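Stultby生活空間研究室 紀要編集係
8/30/23

4. 窓際の作業台における物品の配置と余白

4.1 対象とした作業台

本節では、前節で述べた収納棚の調査に続き、窓際に据えられた作業台を取り上げる。Koivisto分館の整理室では、受け入れた物品を棚に収める前に、一度台の上に並べて状態を確かめる手順が定められている。並べる順序については内規に記載があるものの、台のどの部分を使うかについては記載がなく、担当者の判断に任されてきた。棚の調査において棚板ごとの偏りが比較的小さかったのに対し、台の上では置き場所の偏りが著しく、この差をどのように説明するかが本節の課題である。

対象物品は、書籍、瓶類、包装された小物、および展示用の支持具である。書籍と小物の多くは透明な包装に入ったまま台に載せられるため、検討にあたっては、物品そのものの形状に加え、包装を含めた外形を一つの単位として扱った。包装の余った部分が隣の物品に掛かる場合も、外形の一部とみなす。この扱いはMurnier報告における「外形単位」の定義に従ったものであるが、同報告が紐や結束具を外形から除外しているのに対し、本研究では除外していない。

天板は、淡い灰色からベージュにかけての明るい色調のものである。天板の色を条件に含めたのは、予備調査の段階で、明るい面の上では物品の輪郭と包装の縁がともに捉えやすく、置き直しの際に元の位置を見失いにくいという意見が担当者の側から出されていたことによる。天板の面を近い位置から捉えたものを図1とする。 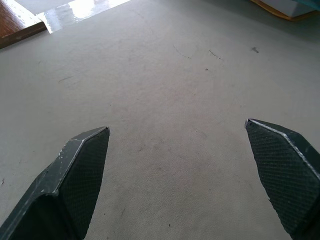
天板の色よりも採光の向きのほうが配置に強く影響しているはずであり、両者を同じ条件として扱うのは粗いのではないか、との意見が草稿の回覧時に寄せられた。明るい天板であっても、窓を背にして立つ場合と窓に向かって立つ場合とでは包装の反射の見え方が異なり、担当者が反射を避けて物品を動かしているのであれば、色調の効果と呼んでいるものの一部は採光の効果であろう、という趣旨である。

この意見は妥当なものと考えられる。当初の計画では色調と採光をまとめて「面の条件」としていたが、回覧後にこれを分離し、採光については窓に対する物品の位置のみを記録することとした。ただし、時刻による光の変化は記録の対象としていない。したがって、以下の記述から採光の効果の大きさを読み取ることはできず、物品が窓の側に寄っているか否かという位置の問題に限って論じる。色調についても、比較の対象となる暗色の天板を用意できなかったため、本節では条件として掲げるにとどめ、結論には含めない。

4.2 奥縁への集積

作業台の上で最も目立つ傾向は、物品が奥の縁に沿って集まることである。ここで奥の縁とは窓に接する側を指し、手前の縁とは室内側を指す。台の中央から手前にかけての部分は、物品を広げて確認するための面として確保されることが多い。担当者への聞き取りでは、手前を空けておくという意識を明確に述べた者もあれば、特に意識していないと答えた者もあり、回答は一様でなかった。にもかかわらず、記録された配置は互いによく似ている。

整理室の受け入れ台帳には200点を超える物品が登録されているが、同時に台に載せられるのはそのうちのごく一部である。台帳の登録順と台上の並びとの間に、明瞭な対応は認められなかった。登録が先であるものほど奥に置かれるという仮説も検討したものの、確認が済んだ物品を奥へ移す担当者と、右へ移す担当者とがおり、登録順だけで位置を予測することは困難である。

書籍については事情がやや異なる。厚みのある書籍は平らに寝かせて置かれ、立てて置かれることは少ない。表題の文字がどちらを向くかも一定せず、手前側から読める向きに置かれるとは限らない。確認の対象が背や角の傷みである場合、表題の向きは作業に関係しないためと考えられる。図2では、奥縁に沿った物品の並びとともに、台の右寄りに平置きされた厚い書籍が認められる。 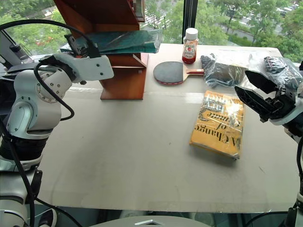 図2 窓際の作業台。物品は奥縁と右半分に寄り、中央と手前はおおむね空いている。

図2の書籍は黄橙色の表紙をもち、透明な包装に入っている。表紙には大きな黒い文字で「A Change of Climate」とあり、手前側から見ると上下が逆である。また、わずかに回転した状態で置かれており、台の縁とは平行になっていない。このような小さな傾きは、棚に収められた書籍ではほとんど問題にならないが、台の上では隣に置くことのできる物品の大きさを左右する。傾いた書籍の角が占める幅を有効幅に含めるか否かで、台の余白の見積もりは変わる。本研究では含めるものとした。

なお、右半分への寄りについては、整理室の棚が台の右手にあることとの関係が考えられる。確認を終えた物品を棚へ運ぶ動線を短くするため、右側が一時的な待機場所として使われているとの説明は、聞き取りの結果とも矛盾しない。他方、棚が左手にあるFlirklow分室では、左への寄りは報告されていない。動線のみで偏りを説明することには慎重であるべきであろう。

4.3 支持具と横置きの物品

奥縁に集まる物品のなかには、別の物品を支える役割を負うものがある。整理室で用いられる木製の支持具は、平らな台座と傾斜した面とを備え、本来は資料を立て掛けて示すためのものであるが、台の上では細長い包装品の仮置き場所としても使われている。内規はこの用途を想定していない。

支持具に物品を横に渡す置き方には、天板の面積を節約できるという利点がある。その反面、物品の端が支持具の幅を越えて張り出しやすく、張り出した端が隣の物品に触れることになる。透明な包装に入った物品では、包装の皺に光が反射し、内容物の端と包装の端とを見分けにくい場合がある。外形単位の考え方に従えば、両者の区別は記録上不要であるが、実際に物品を取り上げる担当者にとっては無視できない。張り出しと隣接の状態を図3に示す。

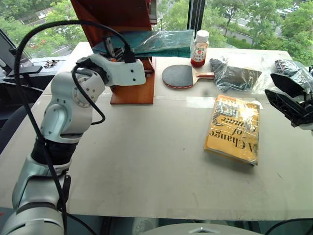

図3 木製の支持具に横に渡された包装品と、奥縁付近の瓶。

図3において、青緑色の包装品は支持具を横切って右へ張り出し、その右端は直立した瓶に接する位置にある。瓶は台の奥縁に近い。支持具は赤みを帯びた茶色の木製で、台座の上面には艶がある。この配置では、包装品、支持具、瓶が一続きのまとまりをなしており、このうち一つを取り出そうとすれば、残りの位置にも注意を払わなければならない。本研究ではこうしたまとまりを「連接配置」と呼び、単独で置かれた物品と区別して集計した。

連接配置は、奥縁に沿った領域で見られることが多かった。記録票50枚のうち9枚に連接配置の記載があり、その多くは支持具を含むものであった。残りは瓶と瓶、または書籍と小物の組み合わせである。件数が少ないため統計的な検定は行っていない。また、記録票の様式は11月に改訂されており、改訂前の様式には接触の有無を記す欄がなかった。改訂前の票については備考欄の記述から判断したが、記述のないものを非接触として扱ったため、件数は実際より少なく見積もられている可能性がある。

4.4 余白の扱いに関する考察

以上から、窓際の作業台では、空いた面が台の中央と手前に残り、物品は奥縁に沿って密に置かれる傾向があるといえる。問題となるのは、奥縁の混み合いが進んだ段階で、余白がどのように使われるかである。聞き取りによれば、担当者は手前の余白に物品を移すことをためらい、奥縁の物品同士の間隔を詰めて対応することが多い。連接配置の一部は、この過程で生じたものと推測される。

対策としては、支持具の使用を資料の立て掛けに限ること、ならびに細長い包装品のための置き場所を台の左寄りに設けることの2点が考えられる。前者は内規の文言を改めれば足りるが、後者には台の幅との兼ね合いがある。傾いて置かれた書籍の有効幅を見込むと、左寄りの置き場所に充てられる幅は限られ、長い包装品については台の縁と平行に置くことが前提となる。瓶類については、倒れた場合の影響が大きいことから、包装品の端から離して置くよう案内することが望ましい。

手前の余白を常に確保すべきか否かについては、判断を留保する。広い確認面を必要とする物品は受け入れ全体からみれば多くないが、そのような物品が届いた際に奥縁の物品をすべて退避させる負担は大きい。Murnier報告では可動式の補助台によってこの負担を分散させる方法が示されているものの、本整理室の通路幅で同様の運用が可能かどうかは確認できていない。補助台の試用結果については次節で扱う。

関連する記事
・収納棚の棚板別使用状況について(第3節)
・可動式補助台の試用に関する中間報告(第5節)
・Flirklow分室における受け入れ手順の改訂
・透明包装資料の外形記録法:Murnier報告の再検討
・Koivisto分館 整理室内規 新旧対照表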